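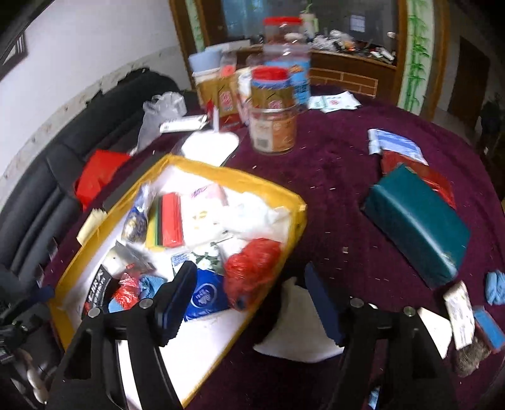 Yetunde Igwe asked whether the snack tray should be emptied completely every time, or only when it will no longer hold anything more. The procedure in this section applies on both occasions. A complete clearance is required once a week, on Monday, and a partial one whenever packets begin to overlap the rim.

4.2 Sorting the tray

1. Lay the tray flat on the covered table. Do not drag it, as the pile of a velvety cloth marks easily.
2. Take out all plastic bags first, knotted or open. Check each bag before discarding it.
3. Set aside empty wrappers.
4. Group the remaining packets by size, with the long packets along one side.

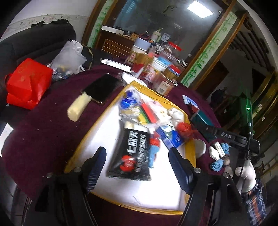
5. Return soft packs last and place them on top. Small items should remain within reach of a seated person.
6. Keep cloths, rolls and electronic devices outside the tray.

Note: The Simham tray measures 540 mm by 380 mm. Members of the household who use the smaller Nyitrai model should omit step 4.

Caution: Do not stack jars inside the tray. Jars and other tall containers are to be kept at the back of the table, with their lids closed.

Caution: Opened food must be resealed or moved to a closed container within 8 hours.

4.3 Cleaning the rim

Wipe the rim with a damp cloth and leave it to dry before refilling. For replacement rims, see section 7.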